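Returns team at Gorkard hands the bag pile to a robot

By Shiyu Zhong
3 January 2024 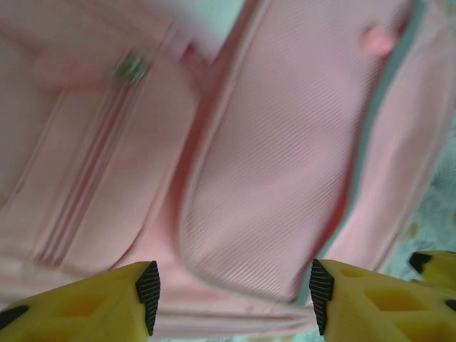 A pink bag between the yellow fingers of the gripper at Gorkard's returns building in Curkcombe.

The bag tables used to be the job everyone at Gorkard tried to swap out of. Now people are asking to be put on them!

The Curkcombe company, which checks and repacks returned bags and luggage for online stores, has moved its first sorting step over to a pair of robot stations. The robots pick up each returned bag, turn it for inspection and set it down in the right bin for cleaning, repair or restocking. The 18 people on the returns team still make every call on what's worth saving -- they just don't spend the day bending and lifting to do it.

"My shoulders noticed before I did," said Shiyu Shao, who leads the early shift. "I got home the first week and started cooking dinner, and I realized I hadn't sat down first. I always used to sit down first."

Bags are a tough item for a machine. A box keeps its shape, but a backpack slumps and folds, and its straps end up wherever they like. The stations came from Clorkora, a small automation firm, and for the first few weeks they dropped plenty. Shao's team spent that time guiding the arms by hand through the grabs they had learned over years of doing it themselves: go for the thick part, stay clear of the zipper pull, don't trust a loose strap.

That know-how turned out to be the best part of the whole project. Clorkora's engineers kept a running list of the team's tips, and by the end of the trial it had 283 entries. Several workers have since been trained to teach new grabs on their own, a skill that comes with a pay step under the company's new job grades.

On a good day each station now gets through about 30 bags an hour. A fast person can still beat that, and a few of them enjoy proving it before lunch. The difference shows up late in the afternoon, when the stations keep their pace and the people have energy left for the close work, like re-stitching a seam or finding a matching zipper.

No jobs were cut, and hours have stayed the same. Two people moved from sorting to the repair bench, where there had been a backlog since last spring. Some worries remain. The floor is louder than it was, and workers have asked for a clearer rule on who can stop a station when it snags. For now, anyone can, and Shao wants that in writing.

The next step is El Fassi, Gorkard's smaller building across town, which handles suitcases and sports bags. A station is due to start there in April. Shao's crew will do the training, and the sign-up sheet for it is already full.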